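Plusero Opens Data Collection Line for Two-Finger Grippers
Site to record operator-guided handling of metal parts for the Ploralley training set

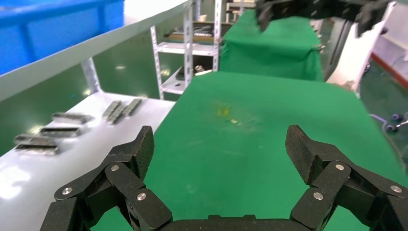 Plusero today announced the start of recording at its data collection line, where operators guide robot arms through handling tasks and each run is stored as a training example. The recordings will be used to train Ploralley, the company's learning system for picking, placing and sorting parts.

Each station consists of a cloth-covered table, an arm with a two-finger gripper, and a small camera mounted close to the fingers. The wrist camera records the work from the gripper's side. Joint positions, finger opening and operator commands are logged on the same clock as the video. The line has 8 stations, all running the same recording software.

The first task group covers long, narrow metal parts. An operator moves the gripper to a bar, closes the fingers, lifts the part and sets it down at a given place on the table. Bars are laid out singly, in parallel and packed side by side. Packed parts leave little room for the fingertips and require a different approach angle, so they are recorded as a separate task.

The target for each task is 300 accepted runs. A run is accepted if the part is released within the marked tolerance and the logs contain no gaps. Failed grasps are kept in a separate folder and labeled by cause: slip, missed contact or collision with a neighboring part. Part positions are changed between runs according to a printed layout sheet. Operators change stations every 2 hours.

"Our earlier sets were recorded at one table with one operator, and the model learned the habits of both," said Rawan Kassab, head of data operations at Plusero. "With the new line we vary the operator, the start position and the layout, and we write all three into the record."

Checking is carried out in two steps. Software supplied by Fedov rejects files with dropped frames or clock drift. A reviewer then watches the remaining runs and confirms the task label. Over 100 runs were checked in this way during setup, and the labeling rules were revised before regular recording began.

Issa, which supplies the metal parts, will use the first trained version in a sorting trial at its own plant. The trial is planned for March. Later task groups will cover cable connectors and small fittings.

About Plusero
Plusero develops control software and training data for industrial robot arms. Its products are used in parts handling, kitting and machine loading.

Media contact
Press Office, Plusero
Sample recordings and the data format description are available on request.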